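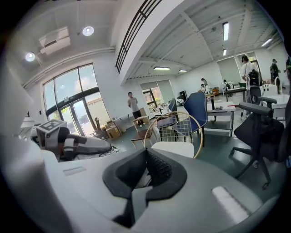

Print this page | E-mail this article

Hand-held grippers get a fixed service routine at Flirnska

June 22, 2024

By the Flirnska newsdesk

The automation workshop at Flirnska has brought in a set routine for looking after its hand-held grippers, after a run of faults in January left several of them out of use during a busy period.

The grippers are carried by staff, who use them to pick up and move everyday objects while a camera on the tool records the work. The recordings are then used to train robot arms made by Lukero. Tools are often used in pairs, one in each hand, and each has to be found by the tracking software from a printed black-and-white marker fixed on top.

Most of the January faults were small. Markers had lifted at one corner or picked up scratches, and the software lost the tool for a second or two at a time. On other tools the fingers no longer closed evenly, and the recorded opening did not match the real one. In one week 65 recordings had to be thrown away.

Under the new routine, every gripper is checked after 20 hours of use. The person on shift wipes the marker and the lens with a dry cloth, looks over the rubber parts for splits, and brushes dust out of the toothed strip. The fingers are then opened and closed 60 times while the readings are logged. If the figures drift, the tool goes to the bench and the finger travel is set again from zero.

Markers are now replaced whole. The workshop used to glue down loose corners, but the glue left a slight bump and a bent marker reads badly. New ones are printed on stiffer card and pressed on with a small jig supplied by Balogh, which holds the marker square to the body of the tool.

Paired tools are also set up together. Both are held up in open space and turned slowly until the software has a steady fix on each, and only then does recording start. The check has to be repeated if either tool is swapped. Staff are asked to keep the two at least a hand's width apart at the start, as the fingers of one can hide the marker on the other.

Tuvar, which writes the tracking software, has changed the start-up page so that it shows the date of the last service for each tool. A gripper that is overdue can still be switched on, but its recordings are held back until the check has been entered.

The workshop says 3,200 recordings have been made since the routine came in. Lost tracking still happens, mainly in strong daylight near the windows, and a change to the exposure settings is being tried. Spare finger sets remain slow to arrive, and worn ones are being kept for parts.

A written copy of the routine can be had from the workshop desk.

Contact us | Copyright Flirnska 2024 | Back to top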